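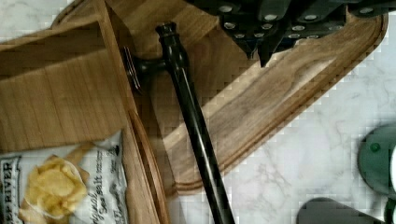
Knife handles and a long black rod, seen from the gripper camera.

Damilola Nwankwo has spent most of this year on one part of a program called Tukivier, the part that decides where an arm may move before it moves. She writes it at Dorna with Konrad Olszewski, who handles perception.

"People ask about grasping," she said. "I spend my days on the way there. A counter is full of things, and each one takes away some of the space you can plan through."

The planner tries up to 1,000 candidate paths for each move and throws most of them out. In June it was still treating every object as a plain box, and long thin things came out badly. A rod lying at a diagonal turned into a big block of forbidden air. 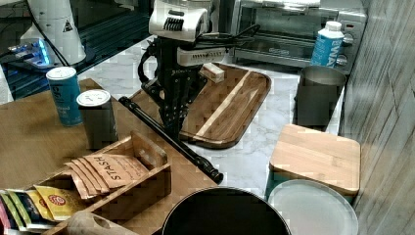

Cables and other trouble

Olszewski's list of open bugs stood at 234 when we spoke. Many have to do with the arm's own wiring.

"The model of the arm has joints and links, but the cables hang where they like," he said. "If the depth data says something is next to the wrist, I have to know if it's a cable or a cup."

His fix is a mask that grows and shrinks with the joint angles. It's slow — 10 updates a second — and he wants it faster.
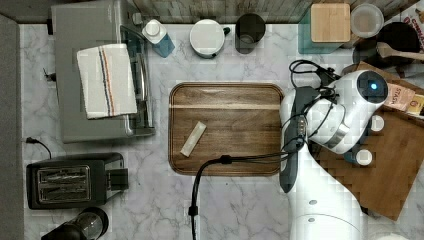
The arm at the counter from overhead, with a small pale block on the tray.

Marble gives him a different kind of problem. Gray veins can pass for edges, and a pale block is easier to find on dark wood than on white stone. The two of them argue over whose code should deal with doubt. Nwankwo wants a number for every object. Olszewski would sooner leave a region marked unknown and let the planner stay out of it.

"We do it his way for now," she said. "It costs me paths, but I can read the logs."
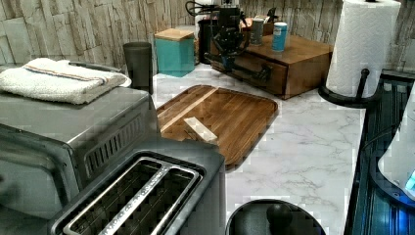

The same counter from the toaster side.

Next is replanning in the middle of a move, which Nwankwo has working in simulation only. Olszewski is rewriting the log viewer first.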